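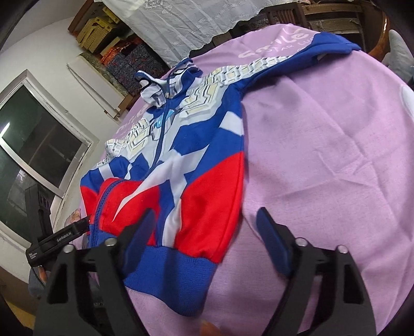
Sedgwick Street Community Garden
Minutes of the fall meeting, October 2004

Hello all, Müzeyyen Erdem here. I'm doing the minutes again since I was the one with a pen. I've put my own opinions in, same as last time, and if you don't like it you can have the pen.

We started late and there were 15 of us by the time the coffee was ready. Apologies came from both Fidesov households, who had a school concert.

Minutes of the May meeting
Read out and accepted. One correction: I wrote that the north bed had been given over to squash. It was pumpkins. I still think a pumpkin is a squash but I've changed it.

Water
This took up most of the evening. The bill for the summer came to $96, which is more than last year even with all that rain in July. We went back and forth on why. The hose by the compost drips at the join and everybody knew about it and everybody thought somebody else had told me. Well, I know now! I'm picking up a new washer this week, and if that doesn't cure it we'll buy a new hose from Storar, where they had the heavy rubber ones on sale the last time I looked.

There was also a suggestion that we put up a sheet by the tap so people can write down when they water. I was against it (I can't remember my own phone number, never mind what time I did the beans) and so were most of the others. We agreed instead that nobody leaves a sprinkler running after they go home. Please tell your teenagers.

The water gets turned off for winter right after cleanup day, so take your cans and buckets home before that or they'll crack.

Plots for next year
Two plots are coming free, number 2 and number 13. Number 2 is the shady one under the maple and has been hard to place. I grew lettuce and mint there my first year and did fine, so please don't talk it down to new people before they've even seen it. Number 13 is the sunny corner and of course we have several people after it. After some discussion we decided to go by the waiting list, top name first, and no swapping until everyone has been asked. I'll make the calls.
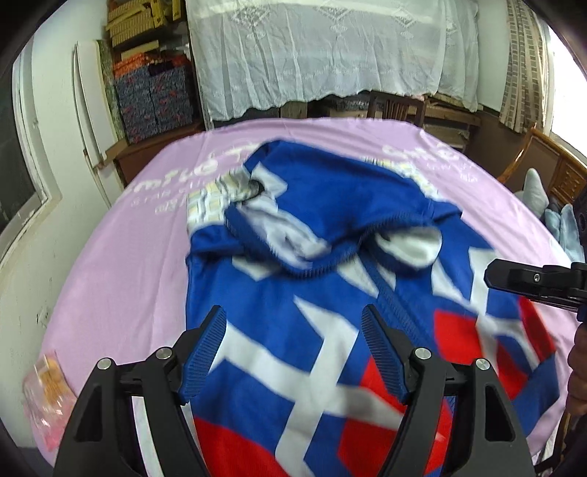 The rent stays the same. I was ready for an argument about this and had my figures all written out, and then it passed in under a minute, so I read them out anyway.

Compost
The left bin is ready and smells lovely. Take what you need but leave the barrow where you found it. The right bin is NOT ready and somebody has been putting whole corn cobs in it, and also a grapefruit. Chop things up, please. No bread, no meat, and no more citrus for now – the worms are sulking.

Seed order
We'll order from Visik again. The peas were wonderful, the carrots less so, but I think that was our soil and we should try a deep box for them. If you want anything special, put a note through my door with the name of the variety and how many packets. Last year I got a note that just said "tomatoes, the good kind" and I did my best with it.

Garlic needs to go in soon. I have over a pound of spare cloves in my kitchen and I'd be glad to see them leave.

Cleanup day
Set for the last weekend of the month, starting at nine. Bring gloves and a rake if you have one. We need to pull the old tomato vines, stack the stakes in the shed and get leaves down on the empty beds. I'm making lentil soup. If someone could bring bread and a second big pot, that would be a help.

Any other business
The gate latch sticks. Lift and push.

A woman from the next block has asked if she can keep two beehives behind the shed. Lots of interest, a few worried faces. She's coming to the next meeting to answer questions, so save them up.

Someone left a blue thermos on the bench. I have it.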